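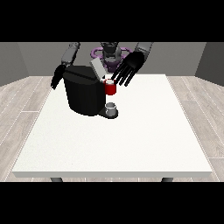 A black coffee machine on a white table (computer rendering)

Coffee service in the workplace

Office coffee service is the supply of coffee, equipment and related goods to places of work. It may be run by the employer, by the staff themselves, or by an outside supplier under contract.

Background

In the town of Tullholm, the first factories to offer coffee sold it by the cup from a cart that went round the floor twice a shift. Carts were later replaced by fixed urns in the canteen, and then by smaller machines placed near the desks. The Stiroder works kept its cart longer than most, as the main hall had no water supply.

Supply arrangements

Under a full-service contract, the supplier owns the machine and charges for the coffee used. Comura, a regional supplier, serves 310 sites this way and visits each of them every 15 days. Smaller offices often buy their own machine and pay for repairs as needed. A third form is the coffee fund, in which members pay a fixed sum each month. Funds are common in offices with fewer than 22 employees.

Equipment

Filter machines brew a full pot at a time and are cheap to run. Coffee left on a hot plate for more than 30 minutes becomes bitter. Bean-to-cup machines grind a fresh dose for each drink but need daily cleaning. Capsule machines need the least care and produce the most waste.

Breaks

Rules on coffee breaks vary. Some employers set fixed times, while others leave the matter to each department. At the Hou shipyard, the morning break is written into the labor agreement and counts as paid time.

See also: Break room, Canteen, Vending machine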